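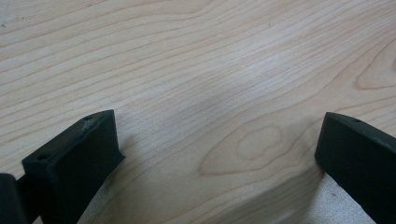 Lolach Hard Wax Oil, Clear Matt

Made by Votano. For tabletops, shelves, desks and anything else you are tired of putting coasters on.

Lolach goes on thin and stays thin. If you can see it sitting on the surface you have used too much, and you will be wiping it off at bedtime. Two coats will do for a shelf. Kitchen tables want three, especially with children in the house — or adults who eat curry.

Stir the tin, don't shake it. Rub in along the grain with a lint-free cloth, leave for 20 minutes, then buff off whatever hasn't soaked in. Lay used cloths flat outdoors to dry, as oily rags can catch fire by themselves and your insurer will not find it interesting.

Slightly warms the colour of pale timber. Anyone hoping for no change at all should try Wotau Raw, which costs more and does almost nothing, beautifully.

Not for decking. Keir Dunbar in our shop tried it on his and would rather not discuss it.

Sold by the tin. Swanson applicator pads sold separately, in packs of three.

We use cookies to remember your basket. Accept all | Manage settings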